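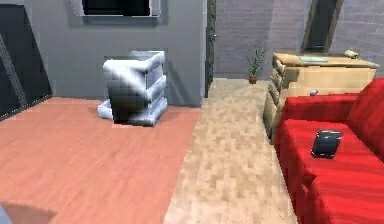 Ositier Home Navigation Test Set
Product page and fault notice

Ositier is a package of simulated rooms for testing indoor mobile robots before they are run in a real house. It is sold by Jorkbridge as a yearly license and works with the Ikeda route planner and most planners that accept a standard depth feed. The living room supplied with the set has a plank floor on one side, a mottled beige floor on the other, an armchair, a red sofa and a wooden dresser.

Known fault: missed stop at floor change

In June a customer in Prilemitz reported that a robot tuned in this room failed to stop when it crossed from one floor surface to another. The robot ran on at full speed and struck a chair leg. There were no injuries. The bumper bracket was bent and had to be replaced.

We repeated the run in simulation 2,651 times. The planner missed the stop command in 14 of them, always within 30 cm of the line between the two floors. Csaba Szekeres of our test group traced the fault to the contact settings. Both surfaces were given the same grip value, so the wheel slip check never had a change to react to – and on some runs it shut itself off and took the stop check with it.

Versions affected

All copies of the living room file before release 35. The kitchen and hallway files use separate contact settings and are not affected.

What to do

Install release 35 from your license page. Delete the old room file first, or the loader will keep using it. Rerun any tuning done with the earlier file. Do not copy speed limits from old runs to a real robot.

Until you have updated, keep the hardware emergency stop within reach and hold the robot to walking pace or slower. The software stop should not be your only means of stopping the machine.

Included with the license

Room files, contact settings, sample routes and fault logs. Real hardware is not included.

Support

Send fault logs to Irén Csizmadia at the Jorkbridge support desk. Please include the release number, the planner version and the full log – screenshots of the log are hard to work from.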